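4. Trying out grippers on the bench

Rev. 3 December 2024. Replaces the July sheet, throw that one out. Written up by Hiwot Ayele, corrections to Severyn Bilyk.

Read section 3 first (power, e-stop, network). If the arm isn't homed, stop and go back.

What you need

- Arm, homed, controller on
- Gripper A: Druris, two-finger, electric
- Gripper B: Barnar, two-finger, softer pads
- Adapter plate, four bolts, hex key
- Stelmakh controller box with the short cable
- Fixed camera, already on its mount. Leave it there.
- Test objects from the gray bin
- Log sheet, pen. Yes, a pen. Tablet dies.

4.1 Fitting the gripper

1. Arm to PARK. Wait for the steady light.

2. Gripper power off at the Stelmakh box. Arm power stays on.

3. Plate onto the wrist flange, dowel hole toward the cable side. It will go on the wrong way round if you push. Don't push.

4. Bolts in by hand, all four, then tighten crosswise. Snug. Not your whole weight.

5. Gripper onto plate. Click.

6. Connect cable. Leave enough slack for a full wrist turn. Turn the wrist by jog, both directions, watch the cable the whole way.

7. Gripper power on. It opens and closes once by itself.

CAUTION: Fingers clear before step 7. The self-test runs as soon as power comes on. There is no beep.

Note: Barnar needs the thin spacer between plate and body. Druris does not. Spacer lives in the bag taped to the lid of the Barnar case. Put it back in the bag.

4.2 Loading the profile

1. Open Prekisia on the bench PC.

2. Tools, End effector, pick the profile that matches what is bolted on. Check the name twice. The two are next to each other in the list.

3. Set speed to 5 percent for the first run. Always, even if you ran the same gripper an hour ago.

4. Set grip force to 50. Same start value for both grippers, otherwise the comparision is worthless.

5. Press Apply, then Save. Apply alone is lost on restart.

CAUTION: Wrong profile means wrong finger length. The arm will think the table is lower than it is.

4.3 Setting out the objects

Mixed shapes on purpose. One easy round thing, one flat thing, something small and lumpy, something squashy, something shiny. A bowl, so the gripper has to go down past a rim. The flat thing goes in the bowl, on a tilt. That's the hard one and the one we care about most.

1. Wipe the table. Crumbs get under the pads.

2. Place objects with space for open fingers on both sides. Small pieces can stay in a pile.

3. Keep everything inside the reach limit saved in Prekisia. If you move an object closer to the arm base, jog to it by hand before you let a program go there.

4. Take a still from the fixed camera, save it with the run number. You will want it when you put things back for gripper B.
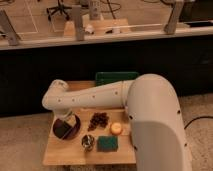 5. Nothing moves between grippers. Swap the gripper, not the layout. If you bump something, put it back using the still and write "bumped" in the log.

Note: Shiny metal throws off depth on the camera. If the cup comes up as a hole, lower the exposure one step and refresh. Don't swap the cup for a plastic one, it's there for exactly this.

4.4 First approach

1. Clear people out of the reach zone. One person on the stop button, one on the PC. Never the same person.

2. Jog to hover over the target, fingers open.

3. Look from the side as well as on screen. The camera view flattens height and you will think you have more room than you do.

4. Step down in small moves. For the bowl, stop level with the rim and check both fingers clear it.

5. Continue down to the grasp height. Close.

6. Lift straight up. Hold. Count to five.

7. Lower, open, back to hover.

8. Log it: held, slipped, missed, or touched the bowl. Use those four words only. Yurii Hrynyshyn has to sort these later and "sort of ok" does not sort.

CAUTION: If the bowl moves with the gripper, stop. Do not lift. Open, step up, start over from hover.

4.5 Full run

1. Speed up to 50 percent once three slow grasps in a row log as held.

2. Load the list for your gripper. Each list is 100 grasps, all objects mixed.

3. Run. Stay at the bench. Program pauses after a miss and waits for you to press Continue.

4. When done, export the log. File name is gripper, date, initials. No spaces.

5. Park, swap gripper (4.1 again, from the top), second list.

Note: Pads wear. Change them at 1000 closes, counter is on the gripper page in Prekisia. Reset the counter after. Last time it wasnt reset and we threw out a good set.

4.6 If it goes wrong

Gripper doesn't self-test: cable not seated. Power off, reseat, power on. Still dead, try the spare cable before blaming the box.

Fingers close but force reads zero: profile not saved. Back to 4.2, step 5.

Arm stops halfway with a joint limit message: jog back to hover, rotate the wrist half a turn, try again. Check cable slack while you do it.

Small pieces stick to the pads: wipe with a dry cloth, gripper power off. No solvent on the Barnar pads, it makes them gummy.

Soft item grabs fine, won't let go: open width too small. Raise it one step, Apply, Save.

Camera view frozen: refresh. If it's still frozen, restart Prekisia, not the PC. Arm parked first.

Anything else, hit stop and get Uliana Didenko or Ustyna Mykhailiuk. Don't clear the error before they see it. Write down the code.

4.7 Packing up

1. Arm to PARK, gripper power off, then arm power off. In that order.

2. Gripper back in its own case, pads facing up.

3. Objects back in the gray bin. Food goes in the tub with the lid, and replace it when it gets soft.

4. Log sheet in the tray by the bench PC, signed.

Section 5 covers camera calibration. Only needed if somebody knocked the mount.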